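Section 3. Preparing the Folding Table and Folding T-Shirts

3.1 Purpose
This section applies to all staff assigned to the garment folding tables at the Wallasix sorting hall. It covers the table surface, the tape guides and the standard fold for short-sleeved shirts. Questions should be directed to Nele Smits, Textile Intake.

3.2 Preparing the surface
1. Clear the table of tools, tags and lint.
2. Wipe the surface with a dry cloth. Do not use spray cleaners near the tape.
3. Smooth the work surface by hand, working from the center outward.
4. Inspect the full length of each tape guide. Press down any raised end.
5. Replace tape that is torn or frayed. Use blue painter's tape only.

NOTE: Where two guides cross, replace both strips at the same time. A patched crossing will catch on knit fabric.

CAUTION: Do not cut tape on the table. Cut it to length beforehand. 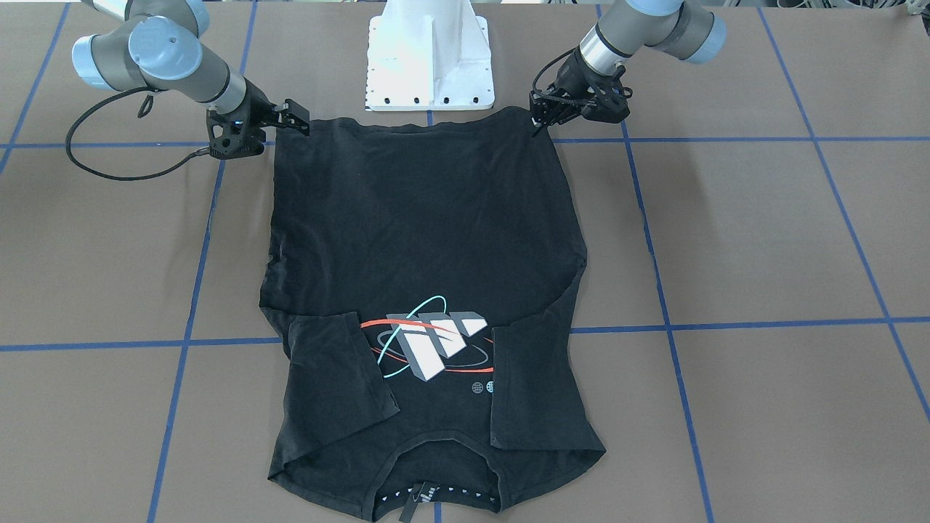
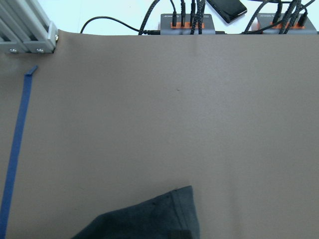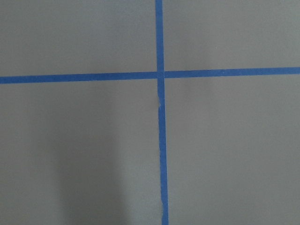
3.3 Folding a short-sleeved shirt
1. Lay the shirt flat with the hem at the far side of the table and the neck opening toward you.
2. Take hold of both corners of the hem and draw the fabric taut. Do not stretch ribbed or elastic hems.
3. Fold each sleeve inward across the body.
4. Smooth the side seams. Small wrinkles are acceptable; a doubled seam is not.
5. Fold each side inward to the width given on the order sheet.
6. Bring the hem toward the neck in two equal folds.
7. Turn the shirt over and place it on the outgoing stack.

NOTE: Shirts with a printed graphic should be stacked so that prints do not rub against each other. Insert one sheet of Thaler tissue between them.

3.4 Stack limits
A carton holds 200 folded shirts. Close the carton when this number is reached, even if space remains. Cartons for Flanduvico orders carry a second label on the short side.

3.5 Tape records
Enter each tape replacement in the table log with the table number and your initials. Completed log pages are collected by Toon Verbeke in December and kept with the intake files.

Revision 3, issued Oct 7, 2020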